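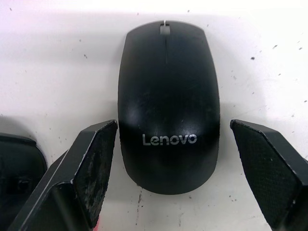 Chamado 1.009 - Rato sem fio perde o movimento na mesa branca
Local: Rurnorside, sala de trabalho do 2.º piso
Estado: resolvido, em observação
Prioridade: normal

Descrição do problema
O rato Lenovo preto, sem fio, deixa de responder durante o uso. O cursor fica parado alguns segundos e depois salta para outro lado do ecrã. Os botões funcionam sempre, a roda também. O problema começou em outubro, depois da mudança das mesas. Peço desculpa se alguma palavra técnica não está correta, o português não é a minha primeira língua.

Registo, 9h40
Troquei a pilha por uma nova. O computador indica a carga da pilha em 100 %. O cursor continua a parar, com a mesma frequência de antes.

Registo, 10h15
Mudei o recetor USB da porta traseira para a porta da frente. Melhorou um pouco, mas não o suficiente. Desinstalei o rato no gestor de dispositivos e reiniciei o computador, sem diferença.

Registo, 11h05
Limpei a janela do sensor com um cotonete seco. Experimentei depois o mesmo rato em cima de um caderno da Movolcombe, de capa cinzenta, e durante vinte minutos não houve nenhuma paragem. Voltei à mesa e o cursor parou logo. Penso então que a causa é a superfície - o tampo é muito claro e uniforme, e o sensor deste modelo já tem alguns anos. 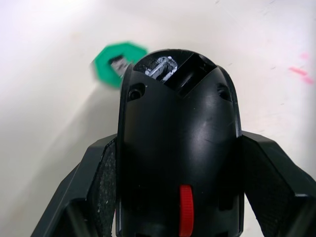
Registo, 14h30
Pedi ao armazém um tapete de rato. Responderam que só têm o modelo grande da Rosley, código 68, e que é preciso autorização do responsável da sala. Enviei o pedido. Enquanto espero, deixei uma folha de papel quadriculado presa com fita-cola. Com a folha o cursor anda bem, mas ela levanta nos cantos e não é solução para todos os dias.

Resposta do suporte, 15h10
O tapete está autorizado. Por favor confirme se o recetor ficou na porta da frente e se existe outro equipamento sem fio ligado ao mesmo computador.

Registo, 15h45
Confirmo: o recetor está na porta da frente. O teclado é com cabo, por isso não há outro recetor ligado. Recebi o tapete e coloquei-o no lugar da folha. Testei durante uma hora com a folha de cálculo grande, onde antes o cursor parava mais, e não parou nenhuma vez.

Registo, 17h00
Os riscos leves na parte de cima do rato são só de aspeto, não é necessário substituir. Peço que o chamado fique aberto mais 2 dias. Se o problema voltar, escrevo neste mesmo chamado.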